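Event Operations, Unit 6: Stoppages and Delayed Starts
Handout for the afternoon session

Read this before the session and bring it with you. Part of the assessed exercise uses the timings in section 4.

1. What counts as a stoppage

A stoppage is any unplanned break in play, or any hold on the start, ordered by the match officials or the venue. Half-time, drinks breaks and treatment for an injured player are not stoppages for our purposes, even when they run long.

The usual causes are weather, floodlight failure, crowd trouble, damage to the playing surface, a medical emergency in the stands, and animals on the field. Weather makes up most of the cases in any season. The others are rarer and tend to be handled worse, as fewer staff have dealt with one before.

2. Who decides

Before the start, the venue controls the field and can hold the teams in the dressing rooms. Once play is under way, the referee or umpire controls the field and the venue controls everything outside the boundary. Check the rules of the competition, as some move the handover to the moment the officials walk out.

The safety officer can overrule both if there is a risk to spectators. This has to be recorded in the log with the time and the reason.

3. Telling people

Students often put the public announcement too late in their plans. The first message should go out within three minutes, even if there is little to say. It should state that play is delayed, that people should stay in their seats, and when the next message will come. Do not give a restart time until the officials have agreed one.

Catering must be told at the same time as the stewards. A held start sends people back to the concourse, and kiosks that have begun packing away need to reopen.

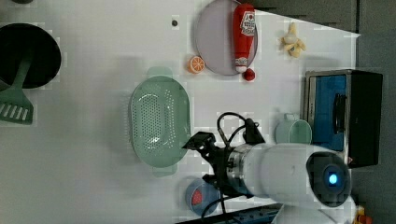 Fig. 1. Tabletop with pan, slotted spatula and plate.

Queues build fastest in the first part of a delay. At Nistberg the lower concourse has 16 serving points, and all of them should be open before the second announcement. Hot food orders stop if the delay passes one hour. Water stays on sale, and is given free in hot weather.

4. Worked case: Gerlach v Cevbridge

The match was an evening fixture in June at the Nistberg ground, with 3000 tickets sold. One bank of floodlights failed shortly before the start. The teams were held inside.

18.52 Lights fail on the east side
18.54 Safety officer informed
19.01 First public announcement
19.10 Electrician reports a fault in the supply board
19.25 Second announcement, no restart time given
19.48 Lights restored
20.05 Play starts

By the second announcement 1000 people had left their seats for the concourse. The ticket office later dealt with 169 refund requests, most of them from people with a last train to catch.

Points to note:

The first announcement came nine minutes after the failure. Compare this with section 3.
The 17 minutes between lights and play were for warming up. Both teams had asked for 20.
The log does not say who told catering, or when.
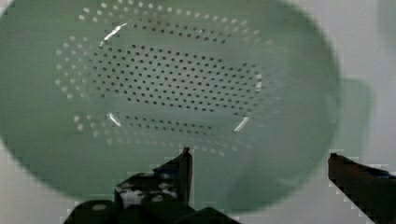
Fig. 2. Pale green colander, view into the bowl.

5. The log

The course uses the Clisix log sheet. Each line needs a time, the person reporting, the decision, and who was told. Write times in the 24-hour form. If you make a mistake, cross it out with a single line and initial it. Do not rewrite the sheet afterwards, even if it is untidy.

6. Exercise

Work in pairs. Using the timings in section 4, rewrite the first two announcements in no more than 40 words each. Then fill in a log sheet from 18.52 to 19.25, adding the entries you think are missing and marking them with a star.

Hand in one sheet per pair. Reading for next time is Unit 7, Abandoned Matches, up to the end of the part on replays.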